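Backyard Path and Patio Safety Checklist
Spring walk-through, with comments
Checked 30 May 2024

I love this job. Give me a mild morning, a cup of coffee and a list to tick off, and I'm out the back door before the dishes are done! The list started as a few scribbles after a slippery January and has grown every year. Copy it, cross out what doesn't apply to your yard, and add your own lines. My comments are from this spring's walk-through at our place, which the family calls Surum (long story, it came with the mailbox).

Marks: OK = fine as is. FIX = do it this month. WATCH = look again in the fall.

PART 1. STEPPING STONES AND PATHS

1.1 Every stone sits firm when you stand on each corner in turn. FIX
Two rockers this year, both near the shed. I lifted them, scraped out the loose soil, packed in fresh sand and set them back down. Twenty minutes of work and they feel like new. So satisfying!

1.2 No stone stands proud of the lawn enough to catch a toe. OK
Slide your shoe along the grass toward the stone. If it stops dead, so will your guests.

1.3 No stone has sunk into a puddle. WATCH
The third one from the gate holds water after rain. It drains by lunchtime, but I want to see what it does in the fall.

1.4 Moss and algae scrubbed off the walking surface. FIX
Stiff brush, plain water, elbow grease. The shady end was green again.

1.5 Grass trimmed back from the edges. OK
I use old hand shears from Nijs, the hardware store downtown, and I wouldn't trade them for anything.

1.6 Total length of path walked at dusk as well as in daylight. OK
Ours is 46 feet from gate to patio. Do it with the lights off first, then on. You'll learn a lot.

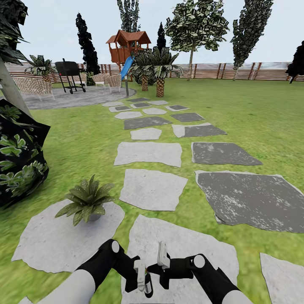
Spacing gets its own comment, as it's the thing I get asked about most. Stones should land where your feet want to land, and the shortest walker in the house gets the deciding vote. Ours are set 19 inches from center to center and that suits everybody. Color helps too, much more than I expected when I started. A mix of pale gray and dark charcoal slabs with grass in the gaps is lovely to look at, but the dark ones can fade into the lawn once the light goes, so those are the ones to check first on your dusk walk. If one disappears on you, move a lamp closer to it. Irregular shapes also deserve a look for narrow points that could snap under a heel.

PART 2. PATIO

2.1 Joints filled, no gaps wide enough for a chair leg. FIX
Lost some filler over the winter by the back step. Swept in most of a bag of Flirkau jointing sand and it took beautifully.

2.2 Step down from the back door even and easy to see. OK
I painted a white line along the edge two years ago and it's still going strong!

2.3 Furniture steady, screws tight. FIX
One bench had a wobble. Tighten everything, then sit on it yourself before you offer it to your mother-in-law.

2.4 Umbrella base heavy enough, umbrella closed when not in use. OK
The base weighs 80 pounds full. Fill it where it's going to stand, please. I learned that one with my lower back.

2.5 Grill well clear of walls, railings and anything hanging. OK
Hose checked with soapy water, no bubbles.

PART 3. LIGHTS AND POWER

3.1 Path lights clean and upright. OK
We have the Cirnisex solar stakes. A wipe with a damp cloth makes such a difference to how bright they are.

3.2 Outdoor outlet cover closes fully. FIX
Hinge cracked. New cover ordered, outlet switched off at the panel until it's on.

3.3 Test button on the outdoor outlet trips and resets. OK
Press it every month. It takes two seconds.

3.4 No extension cords left across grass or path. OK
Finally!

PART 4. EVERYTHING ELSE

4.1 Hose coiled after use. WATCH
We're getting better at this. The kids have turned it into a race, and I'm all for it.

4.2 Gate latch closes by itself from halfway open. OK
A drop of oil on the hinges and it swings like a dream.

4.3 Low branches over the path cut back above head height. FIX
I cut to 91 inches, which clears our tallest visitor with his hat on.

4.4 Rakes and forks hung up, teeth to the wall. OK

4.5 Sprays and fertilizer on the high shelf, lids tight, labels readable. OK
Threw out one bottle with no label left on it. It went to the county drop-off, not down the drain.

STILL TO DO

Outlet cover, when it arrives.
Second scrub of the shady stones.
Recheck the two reset stones after the next heavy rain.
Buy more jointing sand.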